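Divau ouvre les réservations de Troltesska, son service d'essais de marche à domicile pour robots humanoïdes

Communiqué de presse, février 2024

Divau annonce l'ouverture de Troltesska, un service destiné aux laboratoires, écoles d'ingénieurs et jeunes entreprises qui développent des robots bipèdes et veulent les voir évoluer dans de vrais logements. Chambre à coucher, couloir, cuisine, palier : l'équipe installe le matériel, règle la séance avec les ingénieurs du client et remet les données brutes dans la foulée. Les premières réservations sont ouvertes dès maintenant, pour des séances à partir du mois de mai.

L'idée est née d'un constat que partagent beaucoup de roboticiens. Un robot qui marche très bien sur le sol plat d'un hall d'essai se retrouve souvent en difficulté dès qu'il faut contourner un lit ou monter une marche dans deux mètres carrés. « On a passé des mois à peaufiner une démarche sur tapis, et la première chambre nous a tout fait reprendre. C'était passionnant ! » raconte Drita Obradović, responsable des essais chez Divau. « Un logement, c'est étroit, c'est meublé, les sols changent d'une pièce à l'autre, et c'est exactement là que ces machines devront savoir se déplacer. » 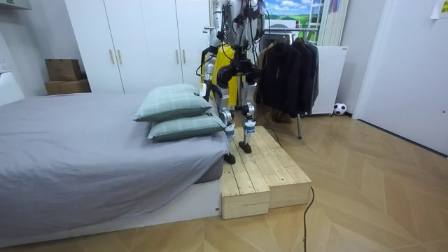
Troltesska comprend trois éléments : l'accès à des logements meublés, un jeu de plateformes modulaires baptisé Stendine et le logiciel d'enregistrement Aasen. Les plateformes Stendine sont volontairement simples, en planches de pin brut, assemblées en gradins et posées directement sur le sol, qu'il s'agisse de carrelage, de moquette ou d'un parquet à chevrons. Le robot doit y trouver ses appuis avec un pied à l'avant et l'autre plus en retrait, genou fléchi, à côté du pied du lit. Ce type de posture décalée compte parmi les plus instructifs pour les équipes qui travaillent sur l'équilibre, et le service permet de la rejouer autant de fois que nécessaire en changeant un module ou en faisant pivoter l'ensemble.

Pendant la phase pilote, Divau a enregistré 2 311 essais de montée et de descente, dont 1 179 dans des chambres. Le reste se partage entre couloirs, séjours et cuisines. Les ingénieurs ont retenu 371 séquences annotées à la main, qui seront remises à chaque client avec la documentation d'Aasen. On y trouve des montées franches, des hésitations, des reprises d'appui et bon nombre d'essais interrompus, que l'équipe a tenu à conserver.

« Les ratés sont ce que les équipes nous demandent en premier », explique Drita Obradović. « Une reprise d'équilibre au bord d'une marche, on peut la regarder image par image pendant une heure. »

Chaque séance est encadrée par 2 techniciens de Divau. Le client vient avec son robot, son alimentation et son dispositif de retenue ; une visite préalable permet de vérifier les passages, la charge admissible au sol et le cheminement des câbles. Les enregistrements restent la propriété du client.

Le service s'adresse pour l'instant aux robots bipèdes, filaires ou autonomes. Une version pour les bases mobiles à roues est à l'étude, avec des modules Stendine en pente douce et des seuils de porte interchangeables. Les plans des plateformes seront transmis aux équipes qui souhaitent les reproduire dans leurs propres locaux.

Les demandes de réservation, de visite préalable ou d'entretien sont à adresser au service de presse de Divau, à l'attention de Drita Obradović. La fiche technique des plateformes Stendine et le guide de prise en main d'Aasen sont disponibles sur demande.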